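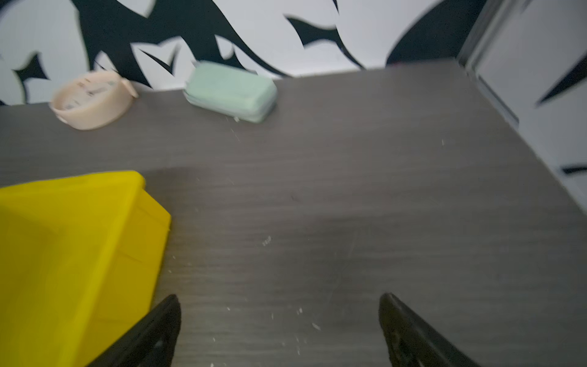 Greifer, gelbe Kiste, Wecker und Mäppchen auf dem Arbeitstisch.

Ich gebe zu, dass ich mit grünen Lämpchen ein Problem habe, und das hat mit einem Nachmittag im November zu tun, von dem ich ein bisschen ausholen muss. Wir betreiben bei Nulau einen Aufräumplatz mit zwei Armen, intern heißt er Okent, und seine Aufgabe ist so bescheiden, dass man sie auf Familienfeiern lieber umschreibt: Dinge vom Tisch nehmen und in eine Kiste legen. Mehr als 734 Durchläufe hatte er hinter sich, und ich war, das darf man ruhig sagen, ein wenig stolz auf ihn.

Dann griff einer der Arme nach einem Schraubendreher, bekam ihn schief zu fassen und fuhr einfach weiter. Der Griff klemmte in den Fingern, die Spitze drückte auf die Tischplatte, und die Software meldete brav, alles sei in Ordnung. Der Arm schob noch 50 Millimeter, bis Paweena Phromma auf den Notaus schlug. Verletzt wurde zum Glück niemand, der Schaden war eine verbogene Klinge und ein ordentlicher Schreck. Aber Paweena hatte kurz zuvor noch die Hand über der Kiste gehabt, und daran denke ich bis heute, wenn ich abends das Licht ausmache.

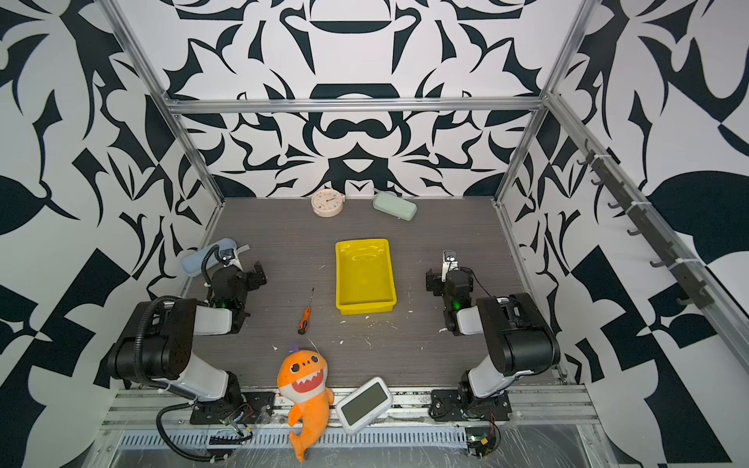 Was mich an der Sache so beschäftigt, ist die Art, wie wir danach darüber gesprochen haben. »Ein Greiffehler«, stand im Protokoll, und damit war es für die meisten erledigt. Amnuay Paisan, mit dem ich seit Jahren und meistens mit Vergnügen streite, hat die Aufzeichnung noch einmal durchgesehen und gefunden, dass der Motorstrom 142 Millisekunden lang weit über allem lag, was ein leerer Greifer je braucht. Der Wert wurde sauber gespeichert. Gelesen hat ihn kein Programm, weil die Schwelle dafür noch aus der Zeit stammte, als wir ausschließlich mit weichen Sachen übten – mit Mäppchen und Plüsch, die jeden Fehler gutmütig verzeihen.

Ich finde, wir sollten solche Vorfälle ernster nehmen, gerade die kleinen, und gerade bei kleinen Armen. Bei einer großen Industrieanlage käme kein Mensch auf die Idee, sich ohne Weiteres danebenzustellen und hineinzugreifen. Am Tisch tun wir es ständig, ich auch, ich nehme mich da gar nicht aus. Die Arme wirken harmlos, man gewöhnt sich an sie wie an eine Kaffeemaschine, und wenn das Lämpchen grün leuchtet, greift man hinein. Dabei sagt das Grün bei uns lediglich, dass die Steuerung erreichbar ist.

Inzwischen hält Okent an, sobald die Kraft steigt, und neue Gegenstände laufen erst einmal langsam. Amnuay hält das für übertrieben und rechnet mir gern vor, wie viel Zeit wir damit verlieren. Er mag recht haben. Ich lasse die Grenze trotzdem, wo sie ist, und den verbogenen Schraubendreher habe ich in meiner Schreibtischschublade liegen.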